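Food and Display > Shop Fixtures > Tilted Crate Display

A tilted crate display is a stand that holds fruit and vegetables in shallow, slatted crates set at an angle, so the contents face the shopper. It is one of the most likable pieces of shop furniture around, and it turns up in grocery stores, farm stands, training rooms and even theater sets.

Construction

Most stands have a metal frame with posts and crossbars, and the crates rest on the bars. Pine is a favorite for the slats: it is light, cheap and easy to sand. Gaps between the slats let air move under fresh produce and keep the crate from getting heavy. A steep tilt shows off more of the fruit, but round items such as apples then need a front lip or they roll. The Skelier pattern, a small stand drawn up by the shopfitter Baltasar Gaete, takes crates on several levels, and each crate can be lifted out for cleaning.

Artificial fruit

Displays that stay up for months are often dressed with artificial produce, and grapes are the real showpiece! A good bunch mixes shades, because real grapes hardly ever ripen evenly. Makers use soft or hard plastic, with a finish anywhere from matte to mirror bright. Dörte Strobel, a prop maker whose workshop holds about 300 bunches, likes to put the pale grapes near the middle and the dark ones toward the stem - a lovely trick that gives the bunch depth. Artificial leaves are tucked under or beside the fruit to hide the bare slats.

Arranging grapes

Green grapes usually get a crate to themselves, with red and black sharing the next one down. Bunches are held by the stem end, which keeps the fruit from being squeezed.

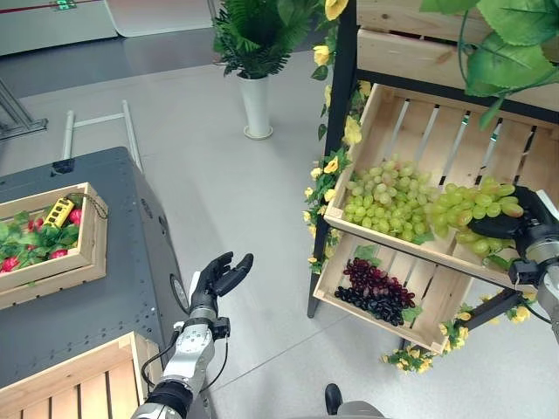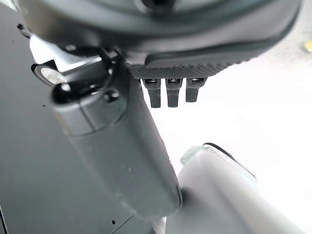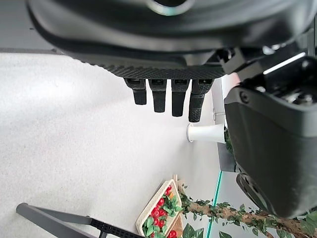
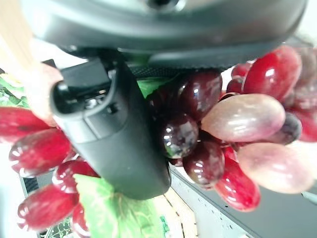
Green bunches in the upper tilted crate, darker ones below (first picture); artificial grapes from crimson to pale pink (fourth picture).

Larger bunches look best near a front corner, where they can spread a little. Jessie Menzies, who taught window dressing for many years, told her students to step back after every 2 bunches and look from the height of a child as well as an adult. Dust is the great enemy of plastic grapes. A soft brush works well between the berries, and a rinse in lukewarm water brings back the shine on glossy ones.

See also: Fruit crate; Window dressing; Artificial fruit

Contact the editors | © Duvadum | Back to top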